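Part 3: Setting up the prayer-time and sermon display

I wrote this section after getting the Preltetti display going in our own mosque hall, so it follows the order I wish I'd used the first time. You'll need the list of Friday speakers and somebody who knows your prayer calendar.

1. Open Preltetti and pick "New congregation." Type the name the way it appears on your front door, because it goes up in big letters on the screen.

2. Choose your calculation method. Ask your imam before you touch this one! Ours follows a printed timetable, and the default setting didn't match it.

3. Enter the iqamah times by hand. Press Save after each one.

Caution: changing the method later wipes the times you typed in step 3. I lost a whole evening to that.

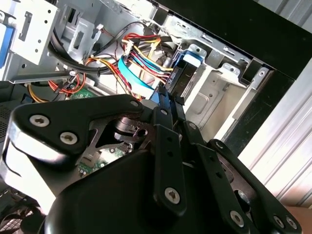
4. Load the sermon texts. Preltetti takes up to 2,000 characters per slide, and our longest khutbah came to 8 slides with the translation next to it. Keep the Arabic and the English in separate boxes or the line breaks go funny. The texts are stored on whatever computer runs the display, and an ordinary desktop is fine (the kind with drive bays and wiring inside a metal case), so keep a second copy on a stick.

5. Set the languages. We run English first and Turkish second. Obed Boateng from the interfaith group asked for a plain glossary slide for visitors, and I liked it so much that I put it before the sermon every week.

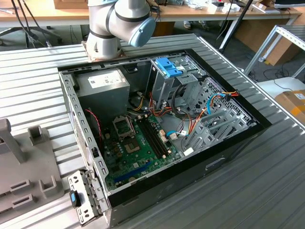 6. Put the glossary slide on a timer of its own, otherwise it jumps ahead while people are still reading. Go to Slides, then Timing, and tick "Hold."

Note: the announcement bar is shared by every slide. Anything you type there also shows during the sermon, so clear out bake sale notices on Thursday night.

7. Press Preview and walk to the back row. If you can't read it from there, go up one text size and check again.

Ramadan times are in Part 4.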